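Leave the Spare Room Empty for a While

When we bought our house in Dimorance, the agent had a word ready for every room. One was the office. One was the nursery. The small one at the back was the flex space, and she said it quickly, as if a room without a job needed an excuse.

I want to make a case for the room without a job. I don't mean a storage room, which has a job and usually does it badly. I mean a room you keep up and clean and walk into, and have not yet decided about.

Most people I know furnish a house in the first month. The truck comes, the boxes go to the rooms written on them, and anything missing gets bought that weekend. I did it that way in two apartments and regretted it both times. In the second one I spent over 100 dollars on a bookcase from Rometti that fit the wall perfectly and blocked the only outlet I needed. I carried it down the stairs 8 months later and sold it for the price of a pizza.

You can't know what a room is for until you have lived next to it. You don't know where the sun comes in April, or which wall picks up the neighbor's television, or whether you are the kind of person who will walk to the back of the house to read. A floor plan won't tell you. Ours says 1,916 square feet and gets the position of one closet wrong.

There is also the money. An unfurnished room costs nothing beyond the heat. The store on Gulley Street will sell you a full guest bedroom on a payment plan, and I understand why people sign. An overnight guest is easy to picture. But when I added up the nights anyone had slept over in our last place, it came to fewer than 20 in all the years we lived there. A good air mattress would have covered every one of them.

The usual objection is that space is expensive and leaving it unused is a waste. I take that seriously. Plenty of families have no room to spare, and this essay is no use to them. If you have three kids in one bedroom, the back room is a bedroom. But for those who do have the extra space, filling it is a poor way of using it. A treadmill with coats on it is a waste too, and it is harder to move.

I would set one rule, which is to wait a full year. Paint if you like. We had the floors done by Dursun, a two-man outfit, and that was the only work we paid for back there. After that, leave it be. Go in at 7 in the morning and again at night. Take a phone call in there. If the same use keeps coming up on its own, buy for that.
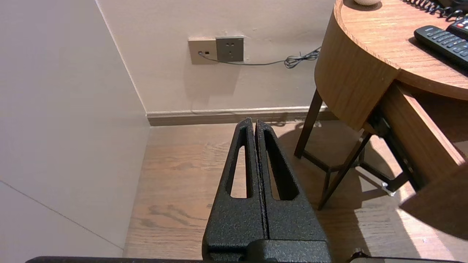 Wood floor and pale walls.

Our year is up this spring and we still haven't settled it. My wife leans toward a sewing table. I would like one chair and a lamp. Neither of us has ordered anything, and the door stays open – I walk through most evenings on my way to lock up.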